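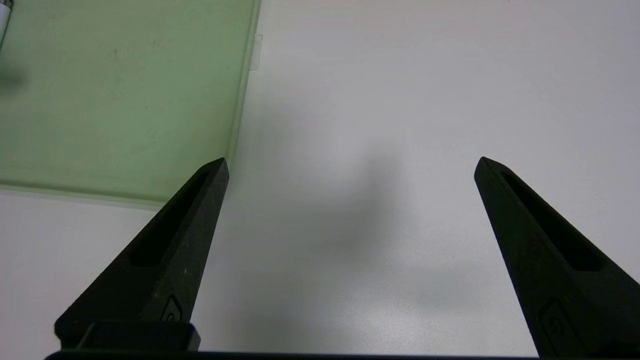

Sorting out the white table

The white table has been the place where things get put down for as long as I've had it. Post, keys, shopping, screws that belong to something. In January I decided it would hold a few useful things and the rest would have to live elsewhere.

I started by taking everything off and wiping it. It's a pale top and it shows every speck, so I went over it twice, once with washing-up liquid and once with plain water. The marks near the wall needed a bit of bicarb.

Then I measured. The part of the table I wanted to use for storage is 92 cm along the wall and 33 cm deep. I wrote that on the back of an envelope and took it with me to Štěpánek, which is the household shop near the tram stop. They have a whole aisle of baskets and no two shelves of them are in the same order.

What I ended up with is two wicker baskets and a tray. One basket is dark brown, the other is a lighter orange-tan. I had meant to buy a matching pair but there was only one left of the dark ones, and I wasn't going to wait for a delivery. They're a similar shape, so they sit well enough together. The tray is mint green plastic with rounded corners and a raised lip, and it came from Pilix for very little.

How it works at the moment:

The orange basket is for fruit. An apple and a peach is a normal amount for me, as I buy fruit every couple of days and eat most of it on the way to work. If I fill a basket it goes soft at the bottom.

The dark basket is for flat things that need dealing with. I empty it when I can no longer see the bottom.

The tray stays in front, between the two, for what I pick up all the time. The pen lives there. So does the yellow duck on its little car with the blue wheels, which has been on every desk I've owned and wasn't going in a drawer.
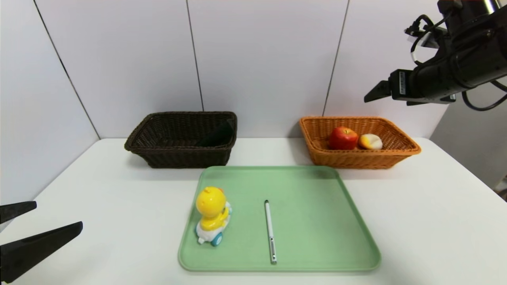

Clumness wrote under my last post that wicker is a mistake near fruit, as the juice gets into the weave and never comes out, and that a folded tea towel in the bottom saves a lot of scrubbing. I've had one juicy accident with a plum so far and I think the point is fair. I'll cut up an old tea towel and see how it goes.

The other thing I want to change is the pen. It rolls whenever I move the tray — a small pot would stop that, though then there's one more thing on the table. I'm leaving it loose for now. Next job is the cupboard under the sink, which I have been putting off for 18 months.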